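Equipment planning gallery: towel and small-textile handling, Plasville site

Site: Plasville
Compiled by: Tudur Morgan, equipment planning
Issue: April 2022

Introduction

The Plasville finishing hall folds small towels by hand. The request for a folding cell was first raised by Lorna Macapagal, who runs the hall, and was passed to equipment planning with a ceiling of 125 thousand for the complete installation. That figure covers two arms, grippers, mounting, guarding, software licences, commissioning and the first year of support. It does not cover floor repairs or the new supply to bay 3, both of which sit under the building budget.

The gallery is kept with the purchase papers so that suppliers quote against the same task. Earlier quotations assumed a flat sheet presented on a belt. The task is different: a soft item is picked from a surface, lifted by two corners, squared and laid down again. Two of the three suppliers have asked for a revised specification on that basis.

Notes for suppliers

Item range. Small towels and cloths, square or near square, with a bound or hemmed edge. Terry and microfibre are both in scope. Bath sheets are excluded from the first order and may be priced as an option.

Arms. Two are required. A single arm with a wide spreader bar was considered and dropped, as the bar must be changed for each towel size. Knut Brandes has set the payload at 3 kg per arm, well above the weight of any item in the range, to leave room for heavier grippers later.

Grippers. Soft finger or pinch type. State the closing force, the pad material and the price of a spare set. Pads are treated as a running cost. Quotations that include them in the capital price without showing the figure will be returned.

Vision. The system must find two adjacent corners on an item that may be folded over or partly rolled at the edge. State whether training on our own items is included and who owns the resulting data.

Surface. The hall benches are white and reflective. Suppliers should say whether a matt covering is needed and price it separately.

Rate. The hall folds 974 items on a normal shift. The cell need not match this in its first month. Quote the rate expected at handover and the rate expected after settling in, as separate lines.

Service. Ramil Maglaya has asked for a named service contact and a stated response time. Remote support alone is not accepted, as the hall network is closed to outside connections. The nearest depot offered so far is at Erklow.

Budget position

Payback is calculated over 18 months of two-shift running. Labour saved is counted only where the person moves to a post that is already vacant. Jhun Sebastian has checked the labour figures, and these should not be altered without his agreement.

Leasing was compared with outright purchase. The lease is cheaper in the first year and dearer over the full period, mainly through the charge for changing grippers mid-term. Purchase is preferred unless the August review of the Barredo site brings a second cell into the order, in which case the lease terms should be asked for again.

A used cell was offered from Rostumberg. It was declined: the controller is out of support and the safety relay would need replacing before the cell could be signed off here.

Gallery 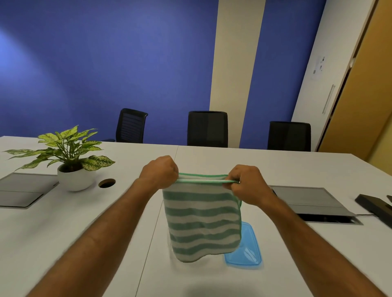 Two-corner hold on a green-and-white striped towel, top edge pulled straight, bottom edge hanging clear of the table.

Points to be read with the gallery

The quoted reach must allow the full drop of the largest item to clear the bench, plus 100 mm. Suppliers who plan to drag the lower edge across the surface should say so in the method statement.

The lower edge of a soft item does not hang straight. Placement tolerance is measured at the two gripped corners and again at the free corners after laying down. Both values are to be given.

Other objects may be on the bench beside or behind the item. The vision quotation must state how these are handled, and whether the bench has to be cleared before each cycle.

Power is to be brought to the cell from above. Table outlets are not to be used for the arms or the controller.

Questions on the task go to Tudur Morgan. Questions on price layout and payment stages go to Jhun Sebastian.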